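4.2 Clearing small litter in a lived-in room

The second chore was to put loose rubbish into a bin. We recorded 1,403 attempts in homes, using a hand-held gripper worn down by daily use as little as we could manage, and trained the Skutero policy on 84 per cent of them. Rooms were left as the residents kept them. Wrappers, tissues and small packets were the usual targets, and the bins differed in height and rim width.

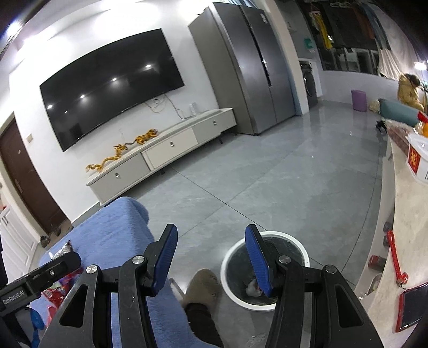
Figure 3. Living room with a lined bin on a tiled floor, seen past the open jaws of the hand-held gripper.

Soft litter remains the hard part. A crumpled tissue gives the blue pads little to hold, and shiny packaging changes its look with every lamp in the room. The policy also tended to let go too early – often over the rim. Rowlands reports the same fault with the Akisix arm, though on a bare test bench. We would not yet leave either system to tidy a room alone. Results for each of the 8 homes are given in Table 2.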